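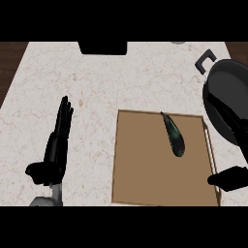

The slow loaf

Home Features Food Places Back issues Subscribe

You smell Nania before you find it. The lane drops down from the church in Pemness, bends twice round the back of the chandlery, and somewhere on the second bend the air goes dark and sweet and a bit like beer. Follow it and you come to a green door with a bell that doesn't work. Push hard.

I had come for rye bread. Proper rye, the dense, damp, seedy kind that weighs as much as a small dog and slices as thin as a beer mat, and which I have been trying (and mostly failing) to make at home for the better part of ten years. A friend posted me half a loaf from Pemness in February, wrapped in a tea towel, and I ate it for nearly a week with butter, with herring, with cold roast beef, and once standing up at midnight with nothing on it at all. It got better every day. By the fifth it tasted of malt and raisins, although there isn't a raisin in it. So I rang and asked if I could come and watch.

"You can come," said Oluf Dalsgaard, "but it is very boring. Mostly it sits."

He's right that it sits. He is completely wrong that it's boring.

Wheat bread is all about stretch. You knead it, fold it, pull it up into a tight ball, and the gluten holds the gas in like the skin of a balloon. Rye has some of the same proteins but they hardly link up, so all that lovely slapping about on the worktop gets you nowhere. What holds a rye loaf together is a sort of gum in the grain which soaks up water by the bucket. The dough is closer to wet cement than anything you'd recognise as dough. You stir it with a big spoon, or your arm. You smooth the top with a wet hand. And then the acid in the sourdough does the clever part, because without it the starch would break down in the oven and you'd be left with a layer of glue under a crust. I have made that layer of glue many times! It was a great comfort to learn its cause.

Dalsgaard grew up on Jutland porridge and his grandmother's rye, and came to Pemness to mend boats. He mended boats for years. The bread was for himself, then for the yard, then for anybody who knocked, and when the old sail loft came up for rent he took it with money he'd set aside for a new engine. The boat that should have had the engine is still on the slip. She's called Zoëga, she is blue where she isn't rust, and he waves at her each morning on his way in.

The starter lives in a lidded crock by the flour bins. He feeds it at night with coarse rye and cool water, and by the time I turned up, at an hour I'd rather not write down, it had risen, cracked across the top like a dry pond and gone a lovely mushroom colour. He gave me a bit on a spoon. Sharp as a green apple, then nutty, then a long sour tail that made my ears move.

Into that goes the soaker: cracked rye, linseed and sunflower seeds, left overnight in water with a heel or two of yesterday's bread crumbled in. I loved this. Old bread going back into new bread is as old as baking, and it isn't thrift alone (though he's all for thrift). The baked crumbs hold water and bring a toasty depth that fresh flour can't. Every loaf has a bit of the last one in it, and that one had a bit of the one before.

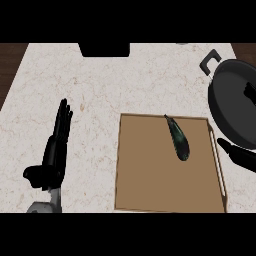

The grain comes from up the valley, where the Onow spreads itself out across the low fields and sits there half the winter. Nobody would choose it for wheat. Rye doesn't mind much. It will grow in thin sand, in sour ground, in a wind that would flatten barley, and it stands taller than I do by midsummer, grey-green and always moving. Two farms grow it for him now. One of them had a few sacks of an old tall variety in the back of a barn and sowed them to see what would come up, and what came up was so long in the straw that the thatchers came asking for it as well.

He mills it himself, on a stone mill the size of a washing machine that makes a noise like gravel going down a chute. Coarse first, then a second pass for part of the batch. Put your hand in the flour as it comes out and it's warm and slightly oily and smells of hay. I stood there with my hand in it for longer than was polite.

Then the tins are filled, and then it sits. We drank coffee. He showed me a photograph of his grandmother's kitchen. We went down to look at the boat. We came back and the dough had crept up by a finger's width, with little pinholes opening on top, and he bent down and looked at the pinholes sideways, very seriously, the way you'd look at a horse's teeth. "Not yet." We had more coffee. I asked how he knew. He said that when the holes are the size of a peppercorn it's ready, and when they're the size of a pea you are making crackers.

On his biggest day before Christmas he baked 124 loaves, which is as many as the oven will give him between one night and the next if he doesn't lie down. Most days it's far fewer. They go in fiercely hot and come down slowly over a long bake, so that the crust turns nearly black and the inside cooks right through without drying. When they come out you can't have one. This is the hard bit! A rye loaf cut warm will smear all over the knife, so they stand on racks until the next day, ticking quietly, and customers who have walked down from the church with the smell in their noses are handed yesterday's instead and told to be glad.

I carried two home on my lap. I've baked every week since, using his method and a spoonful of his starter in a jam jar, and I'm thrilled to report that the glue has gone.

If you'd like to try it, start with coarse wholegrain rye and make the mix wetter than feels sensible. Use a tin, well buttered. Fill it only two-thirds full, smooth the top with a wet palm, and prick it all over with a skewer just before it goes in. Bake the first 15 minutes as hot as your oven will go, then turn it well down and leave it until a skewer comes out clean. Wrap the loaf in a cloth when it's cool. Slice it tomorrow, thinly, with a long knife, and put on far more butter than you think you need.

Nania is open from early until the racks are empty. Bring a bag, and remember about the door.

First published 14 April 2024

More from Food
Smoke and salt: a winter in the herring sheds
What to do with a glut of leeks
The last of the farmhouse cheddars?
Butter, and why it's worth making your own
Readers' letters: in praise of dripping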